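Clanar to phase out loose-fill packaging in parts shipments

19/06/2023

Clanar, the mail-order supplier of replacement parts for household appliances, will stop using loose foam fill in its outgoing parcels and move to molded paper trays, the company said in a notice to account holders. The change starts with small orders and will reach the rest of the catalog in October.

The notice covers shipments from the Podport warehouse, which handles door seals, pump housings, shelf brackets and control knobs. Orders sent directly from manufacturers are not affected and will continue to arrive in whatever packaging the maker supplies.

Under the new scheme, parts are sorted into five tray sizes. Each tray is pressed from recycled paper pulp and has a raised lip that keeps the part away from the wall of the carton. Items with a glass or enamel surface get a second tray, placed upside down over the first and held with a paper band. Long items such as door seals will ship coiled in a flat sleeve. The minimum coil width has been set so that the rubber does not take a permanent crease during storage.

The trays are made by Gristolau, a pulp molder that already supplies egg and fruit packers. According to the notice, a standard tray weighs more than the foam it replaces, but the finished carton is smaller, and most parcels will stay in the same postage band. Customers who pay by volume may see a lower charge on mid-size orders.

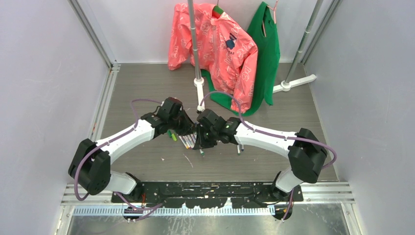 Solomiia Karpenko said the trays should have been tested for longer in damp conditions before the switch was announced. Pulp loses stiffness as it takes up moisture, she said, and a parcel left on a porch overnight is a harder case than one kept on a warehouse shelf. She added that the double tray for enamel parts was a sound choice and that she would like to see it used for control panels too.

Clanar's notice addresses moisture only in part. It states that the two largest sizes have a wax-free water-resistant coating and that the other three are untreated. The coated trays can go in household paper recycling where the local program accepts coated board — customers are told to check first.

Claims for damage in transit will be handled as before. The customer has six days from delivery to report a fault and must keep the tray and carton until the claim is closed. Photographs of the outer carton are now required for enamel and glass items.

Remaining stocks of foam fill will be used up on orders for the Nimri line of dishwasher parts, which moves to trays last. Part numbers and order codes do not change.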